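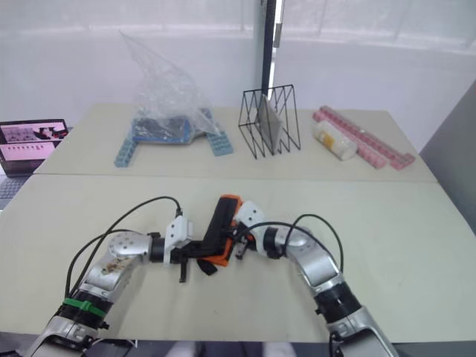
*Orange and black, held up over the pale table, with its strap hanging down.*

# Sorting out a small tool roll (and keeping it sorted)

I do this job twice a year, once in December when the evenings are long and again whenever I can no longer find the tweezers. It takes a cup of tea and a bit of patience, and I've come to rather look forward to it. My own roll came from the hardware stall at Stornton and has been in and out of more drawers than I'd care to admit, so please don't think you need anything smart to follow along.

## Clear yourself a proper space

A pale, plain tabletop is best if you have one, as dark little tools show up beautifully against it. If your table has a join in it, or you've pushed two together as I often do, keep the tiny bits well away from the seam. Anything else that lives on the table can go to the back – mine always has a plastic bag and a few toy bricks on it, and they do no harm there.

## Take out the pointed things first

Open the roll flat and lift out anything with a fine tip before you touch the rest. Tweezers and picks are easily bent, and they're also the ones that will find your thumb if you go rummaging! Lay them down singly, with a little gap between each. 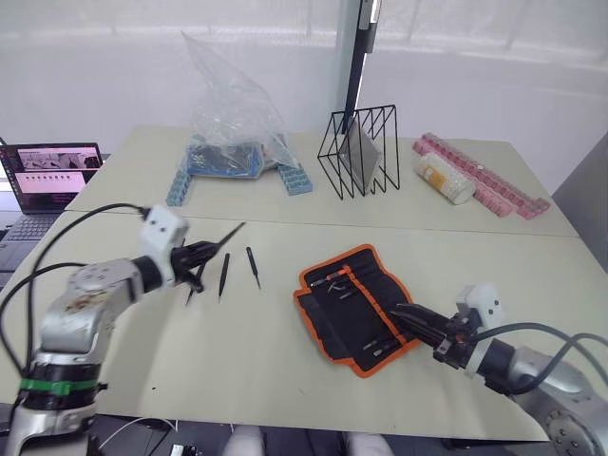
Once those are safely out, you can see to the screwdrivers. Take them one at a time, wipe the shaft with a soft dry cloth and look at the tip. If it's rounded off, put it aside for opening paint tins and don't let it back in. I know it's hard to part with a tool, but a worn tip will chew up a good screw in no time, and then you're in for a long afternoon.

Now put them back in an order that suits your hand. I like the ones I use most in the loops at the top, with the handles all facing the same way, and the odds and ends in the lower pockets. My sister files hers strictly by size, and she finds things quicker than I do, so by all means do it her way. The tweezers go in last, tips down, each in a pocket of its own if you can spare one.

## Give the outside some attention

Shake the roll over the bin (outdoors is better still) and go over the fabric with a dry nail brush, working along the weave. Black cloth picks up every speck of fluff in the house, so I finish with a strip of sticky tape wrapped round my fingers, dabbing and never rubbing. Straps and trimmings want a gentler touch. Smooth them out flat, ease any twist out with your fingers and look along the edges for loose stitches while you're there.

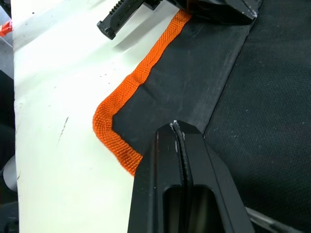

Yareli Zavala wrote in to say that braided straps are much happier washed by hand in a basin of lukewarm water with a drop of washing-up liquid, then pressed in a towel and left flat overnight. She also warns against the radiator, which made one of hers go stiff as a board.

I've tried her method since on an old bag strap and it came up very nicely, though do test a corner first if the colour is a strong one. Let everything dry right through before the tools go anywhere near it, then roll it up – snug, but with enough give that the handles aren't straining at their loops.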